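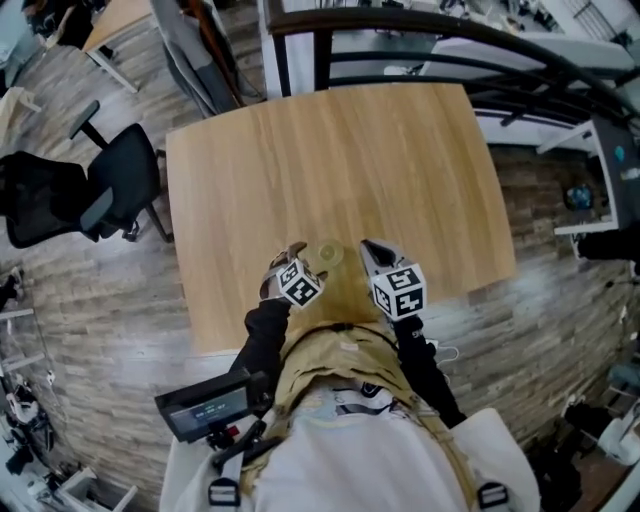 Can visitors try the hand-held grippers at the open day?
Anyone over 12 can, once they've had five minutes with Mererid at the table.

Ticket: left gripper drops out during visitor demo
July 7, 2023 — logged by Wyn Prosser, Lerstead demo floor

We use cookies to remember your settings. Accept | Manage

Reported by Gwion: the left gripper's tracking froze twice in the morning session, both times while a visitor was reaching across the table. The right one was fine throughout.

10.20 Restarted the tracking software. Good for one visitor, then froze again.
10.45 Swapped the left and right cables. Fault moved to the right gripper, so it's the cable!
11.05 Fitted a spare from the Greteck box and recorded 2,000 readings without a gap. Lovely to see.
11.30 Back open. A school group came through and every one of them wanted a second go — so did two of the teachers.

Still to do: order more spares before the Szekeres visit. We've been one short since May.

Status: fixed, left open for the cable order.

Comments

Ieuan Skyrme: Same fault on our set. Ours was a bent pin, worth a look before you bin the old one.

Wyn Prosser: Good shout, I've got it on the bench now. Pin three is bent!

Reginald Marchetti: My granddaughter is still talking about it. When is the next one?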